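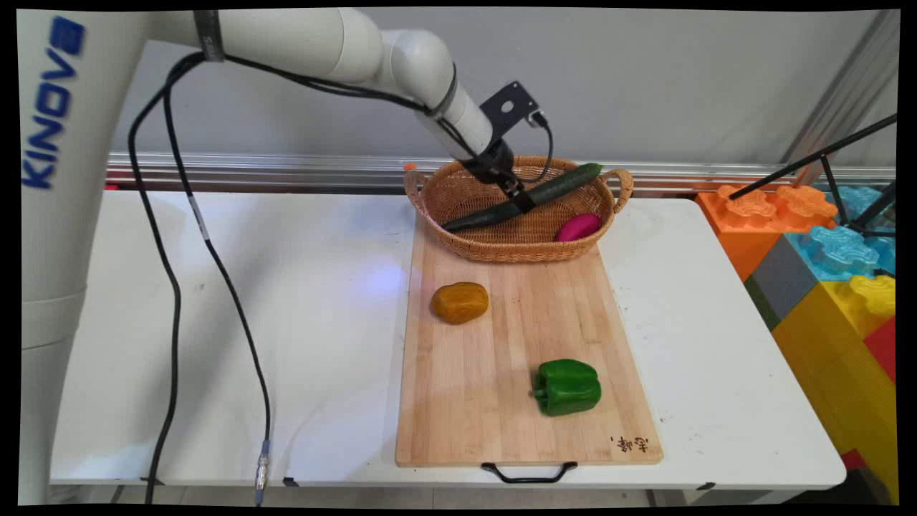
Shared Arm Bench Rules: Questions We Keep Getting

Last revised May 2026. These rules cover the tabletop arm benches at Stisgate. If you are working from an older printout, throw it out.

Is the arm "safe" because it is a light one?

No. Light arms hurt people less badly than heavy ones, on average, and that is all the word can carry. A sales page that says "safe around people" is talking about an arm with nothing in its gripper, running at a speed somebody else picked. Your job is the whole setup: the arm, the gripper, whatever bracket you bolted above it, the thing being held and the table under it.

It only picks up vegetables. Do I still need a risk assessment?

Yes. A cucumber is harmless. The fingers closing on it are the same fingers that close on yours, and a basket rim or a cutting board gives them something to pin you against. Write down the pinch points for your own layout. One page is fine. Copying last year's page and changing the date is not, and we have caught 2 of those already.

Does a standard cover us?

Partly. There are published standards for industrial robots and for people working near them, and you should read the ones that apply. Be suspicious of anyone who says a bench "meets the standard" and can't tell you which part, or who checked. Buying a compliant arm does not make your bench compliant.

Can I use a folding table?

For light work, with the legs locked and the arm's own base fixed to something that will not shift. Push on the table before you start. If it rocks when you lean on it, use another one. We had a long argument about banning folding tables altogether, and I still think the ban had a case.

What about cables?

Cables that move with the arm need enough slack for the full range of motion and no more. Run the arm slowly through its widest reaches and watch them the whole way. A loop near the gripper can snag on a basket handle. Any loose end lying on the table gets plugged in, capped or taken away before the arm is powered — I don't care that it "isn't connected to anything."

Where do I stand?

Outside the reach, with the stop button in your hand or directly in front of you. Reaching in to nudge a pepper while the program is paused counts as reaching in. Paused is a software state. Stop the arm properly first.

Can we mix real food and plastic food?

Yes, but list which is which in the run sheet. Grip force that suits hard plastic will bruise or split the real thing, and results from the two get lumped together far too often. Real produce goes in the bin at the end of the day. It does not go to the kitchen.

How many good runs before I can raise the speed?

The rule says 11 in a row at low speed, same objects, same layout. I don't believe there is anything special about that number. It does stop people from going to full speed after one lucky grasp. Move the basket and you start over.

Lastik says its gripper pads never slip. Can we skip the drop test?

No. "Never" is a marketing word. Do the drop test with your own objects, including the heaviest one.

Do Prondotwood boards need anything special?

Wipe them down and stop them from sliding. If a board has a handle that sticks out past the table edge, turn it away from where people walk.

Who signs off?

Someone who did not build the setup. The Simões bench went seven weeks on the signature of the person who wired it, which is why this rule exists.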